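Search products
Enter keyword or item number
Go

Sirnen Entryway Bench and Cubby Set
Item 1427

Mornings go so much better when everybody's shoes have a place to live! The Sirnen set takes the few feet of wall beside your front door (or back door, or the bit of hallway where the backpacks always land) and turns it into a spot where you can sit down, tie your laces and find the dog leash. We've had one in our own showroom entry since last September and it gets used every single day, mostly by people who don't realize it's on display.

The set comes as a bench base, a cubby tower and a hook rail. You can line all of them up along one wall or split the tower off and stand it around the corner. The bench seat lifts on a slow hinge, so small fingers are safe, and the space underneath is deep enough for tall rain boots lying on their sides. Shelves in the tower move up and down on pegs. Put them close together for sandals and flats, or take one out completely and you've got room for a soccer bag.

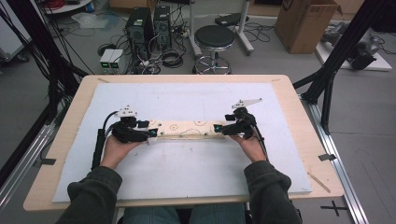
Photo: Dremside Home

What we like best is how well it copes with a family that keeps changing. The hook rail can be hung low for a preschooler and moved up later, and the old screw holes hide behind the bench back. A second tower bolts onto either side of the first — no extra kit, the bolts are already in the bag. If you have the older Sirnen set with the rounded corners, the new tower will still attach to it, but the tops won't be perfectly level. The difference is small, and a felt pad under each foot of the old piece takes care of it.

Finishes are oat, slate and a warm brown called Tadumen, which is the one most people end up taking home after seeing it in daylight. Oat hides dust beautifully. Slate shows it a bit more, though it's very forgiving with scuffs from boots.

Seat cushion and bin liners

The cushion is sold separately and ties on at the back corners. Its cover unzips and goes in the washer on cold; hang it up to dry or it will shrink just enough to be annoying to put back on. Bin liners come in packs of 2 and fit the Manríquez baskets as well as our own, so if you already have those in the closet you can carry them straight over. 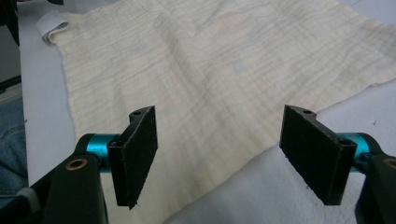
Ileana Vlad wrote in to say that she skipped the cushion at first and came back for it after one winter, and that she wishes we made it in a darker stripe, as her kids climb up on the seat in their shoes to reach the top hooks. Good news on that: a darker stripe is on its way, and we'll add it to this page once it's in stock. As for the climbing, please anchor the tower to the wall. The strap and screws are in the box, and it's a quick job with a drill and a level.

Putting it together

Plan on an afternoon if you're working alone, less with a helper to hold the tower upright. Lay the panels on a rug or the flattened carton so the edges don't get dinged. Leave the back panel screws a little loose until the shelves are in, then snug everything up. It makes lining up the pegs so much easier!

Details
Bench, tower and rail, complete: $228
Adjustable shelves in tower: 2
Wall strap and all hardware included
Wipe clean with a damp cloth, no bleach
Cushion, liners and baskets sold separately
Indoor use only — a covered porch is still too damp for it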